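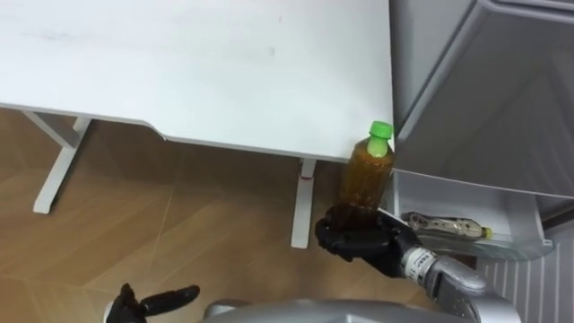

Green-capped bottle at the fridge, right hand.

About Clandmont

Clandmont helps small firms decide whether to buy a robot, and a good share of our clients end up keeping their money. Callum Morrison started the company after signing for an arm at Urelwood that spent most of its first year under a sheet. There are 3 of us now. We sell no equipment and take no commission.

What we do is read quotes, visit sites and watch the machine do the dull job you want it for. Drinks in and out of a refrigerator, say. Then we work out what it will cost you to own.

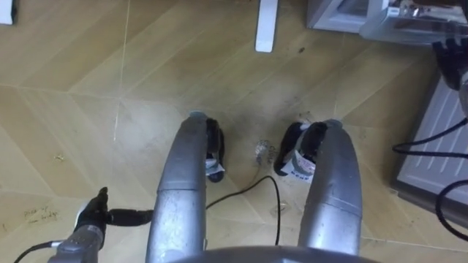
Floor, cables and a note in pen.

The quote is the part we trust least. On the Prarnico job the listed extras came to $2,586. Cabling, spare fingers and a second visit from the installer were not on the list at all. We added them up ourselves and the client put off the order until November.

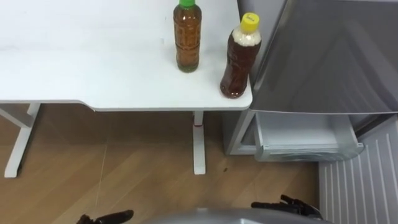

Our budgets start with hours. A salesman will tell you a machine runs all day, and we have yet to see a log that agrees with him. Ask what happens between jobs and who sets things up again. Two bottles on a desk and an open drawer beside them look like nothing much to a buyer, but somebody's wages go into putting them there, and we want that time in the plan. At Cuautle it came to 576 hours over the first year, almost all of it left out of the original budget.

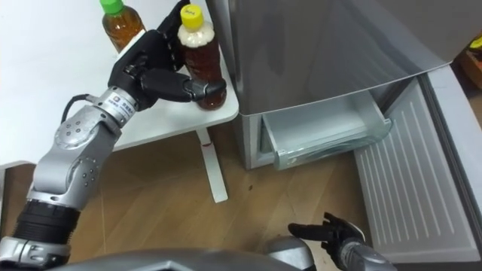
Left hand on the yellow cap bottle, table corner.

We charge a flat fee, agreed before we start. If you already have a quote, send us all of it, including the small print on service calls. Please don't send the brochure.

Page last updated 12 August 2022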